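Looking After a Big Work Table

A big table takes more punishment than anything else in the house, and I say that as someone who has scrubbed a great many oven doors. Ours has been a sewing table, a potting bench, a place to fix lamps and the spot where every parcel gets opened, and for one long winter it was all four in the same week. I have made most of the mistakes you can make with a flat surface, so what follows is what I do now, in no special order except the one it came to me in.

Start with the dust, always. Wiping a dusty table with a damp rag turns the dust into a thin gray paste that you then push into the corners, and once it dries there you will be after it with a toothpick. I use an old soft paintbrush first, the wide kind sold for fences, and sweep everything toward me into a dustpan held just under the edge. Then comes the vacuum with the brush head on, and only then does water come anywhere near it.

For the washing part I like a bowl of warm water with one small squirt of dish soap and nothing else. People will tell you to put vinegar in everything (I did too, for years!) but it can dull an oiled or waxed finish over time, and you won't notice until the sun comes in sideways one morning. Wring the cloth out hard – it should feel cool and barely damp, with no drips when you squeeze it again. Do a patch the size of a tea tray, dry it with a second cloth, and move on to the next.

Dark tabletops need a little more patience than pale ones. Brown is a lovely forgiving color for crumbs and coffee, but it shows up chalk, flour, sanding dust and the greasy shine of elbows. A matte finish is the hardest of the lot, as rubbing one spot too keenly can leave it shinier than its neighbors. Use light pressure, long strokes from one side to the other, and turn your cloth over often. I keep a stack of cut-up flannel pajamas for the purpose, and I would not trade them for anything in the Farkley catalog.

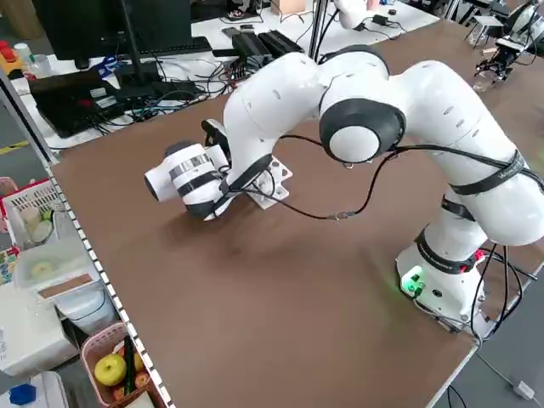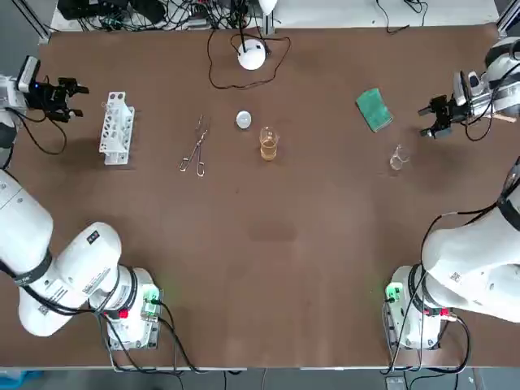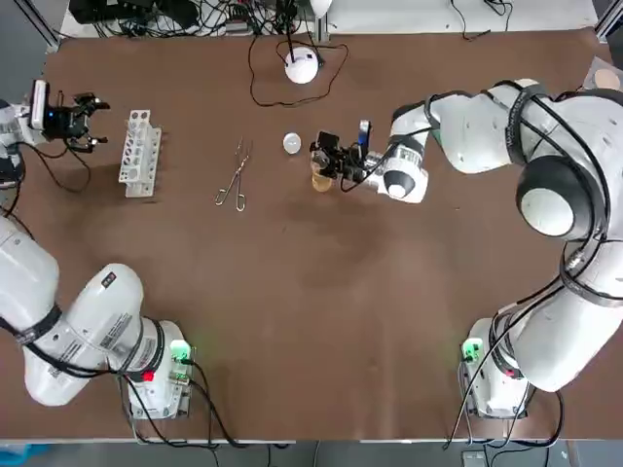
Now, scratches. The small pale ones on a wood top can usually be talked down with a wax filler stick. I have had good luck with the Rullivent sticks in dark walnut, but any brand will do if you take a scrap of the wood, or a drawer bottom, along to the store and match it in daylight. Warm the tip between your fingers, draw it across the scratch instead of along it, and scrape the extra off with an old plastic card. Leave it alone for an hour before you buff. I never used to, and I used to wonder why the wax came straight back out again.

Deeper gouges want sanding, and here I go gently. Begin with 200 grit and finish with 300 if you can find it (my hardware store has it one month and not the next, so I buy a few sheets whenever I see them). Wrap the paper around a cork block, go with the grain, and feather well out past the damage so you don't end up with a dip. Please check first that you have solid wood under there. A veneer is terribly thin, and I have gone clean through one on a sideboard that I was very fond of.

White rings from hot mugs look worse than they are. Lay a dry cotton dish towel over the ring and press it with an iron on low, no steam, for a few seconds at a time, lifting to look in between. If it is fading, keep going. If it isn't, stop and let the table rest overnight before trying again. I wrote about this in June and several of you wrote back to recommend mayonnaise, which I have now tried, and it does help a bit, though the room smelled like a picnic until supper.

Sticky patches from tape and labels come away with a drop of cooking oil left on for 5 minutes. Rub with a fingertip, wipe, then wash the oil off with your soapy cloth, or you will only be swapping one sort of mark for another. Old glue that has gone hard can be lifted with a plastic putty knife held almost flat. Keep the metal one in the drawer.

While you are at it, get down on the floor and look underneath. Tables work themselves loose over the years, and a leg bolt that needs a quarter turn today is a wobble by the fall. Mine is a Lengyel, bought secondhand, with the number 1469 stamped on the bottom and no instructions to be had, so I went around with a socket wrench until everything felt snug. Put felt pads under the feet while you are down there, and replace them when they have gone flat and furry.

Last of all, if the table is oiled, give it a thin coat twice a year. I use Julov table oil, put on with a lint-free rag, left to soak in and then wiped off until the rag comes away nearly dry. Thin is the word – a thick coat stays tacky for days and every cat hair in the county will find it. Spread the used rags out flat outdoors, away from anything that could burn, until they are completely dry and stiff, and never ball them up in the trash, as oily rags can heat up and catch fire all by themselves.

Next time I will get to drawers that stick, and what to do about the one that only sticks when it rains.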